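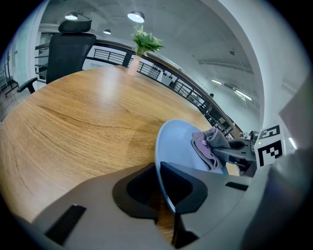

August, started 8.40

Plates again. Carrying on from the last entry, cloth trials on the blue ones. Using the big round table as the bench in the back is still full of Pruvier crates and I'm not shifting those twice.

Question for today: which cloth leaves the least lint and fewest streaks on glaze, and does folding matter. Hikedstead want an answer before they order for the tea room. They have 476 plates out at any one time and somebody has to wipe every one of them by hand, so a cloth that sheds is a real nuisance.

Cloths
A — pink/mauve, soft, washed a lot of times before it came to us
B — Lullow waffle, white, new, washed once
C — Lullow flat weave, same wash as B
D — old cotton sheet cut up, hemmed badly (by me)

Method, same as before apart from the water. Plate dipped, stood in rack to the count of 30, then wiped front, rim, back, rim again. One cloth per run, refolded between plates. Hold up to the window and look along the glaze. Score 0 to 5 for streaks, 0 to 5 for lint, low is good.

Water from the urn, not the tap. Tap runs lukewarm until gone ten and it muddled the scores last time. 900 ml in the small basin, change it every run.

Run 1, cloth A. Streaks 1, lint 1. Goes round the rim nicely, you can pinch it over the edge and turn the plate through it. Gets heavy quickly though. By the end of the run it was pushing water about.

Run 2, cloth B. Streaks 2, lint 3. Bits in the foot ring on the back, had to pick them out with a fingernail. Drinks up far more than A. Might settle after a few more washes, Ninh's notes on the waffle say give it five before judging. So possibly unfair. Wash and redo.

Run 3, cloth C. Streaks 3, lint 1. Slides about. Fine on the flat, useless on the rim. Wrote 2 for streaks at first then looked again in better light and changed it.

Run 4, cloth D. Streaks 1, lint 2. Suprisingly good. Hem scratches a bit, or sounds like it does, no mark on the glaze that I can find.

Folding: crumpled in the hand v folded in quarters. Tried A and D both ways. Crumpled is quicker and gets into the rim curve. Quarters gives you four clean faces so it stays useful longer. For A the streak score went from 1 to 2 when crumpled, for D no change. Call it a draw, let people do what they like.

Side note — the table. Put a towel down next time! Big wet ring by my elbow at the end of run 2, mopped straight up, dried off with no mark but I don't want to push it. Wax is due anyway. Use the tin on the shelf, the one with the dented lid, and go with the grain. Also the overhead light bounces off the top and makes it hard to tell a streak on the plate from glare. Scored at the window after the first couple, much better.

Chairs: wipe standing up. Sat down for run 3 and my wrists were at a daft angle, may well account for some of the streaks. Ought to repeat C standing before writing it off.

Rough sums for Hikedstead. If they turn the plates over the way they say they do, it's 1,872 wipes in a busy week. A is wet through after nearly a full rack. So they need a pile of cloths more than they need a clever one. Put that first in the write up.

Break 11.15, kettle.

Afternoon
Did not get far. Repeated A with a fresh dry one from the same batch, same scores, good. Started on the rinse aid comparison and ran out of clean water halfway down the rack so those numbers are no use, crossed out.

To do
Wash B and C again, 40, no softener
Repeat C standing
Hem D properly or pink the edges
Ask Lullow whether the waffle comes in a smaller square, this size trails on the table
Rinse aid, start over
Wax table
Plates back in the cupboard on thier edges, felt between, blue ones left hand side

Leaning A or D at the moment. D costs nothing, if Hikedstead have old sheets to cut up. Check that.

Cloths on the line, basin emptied, window left on the latch.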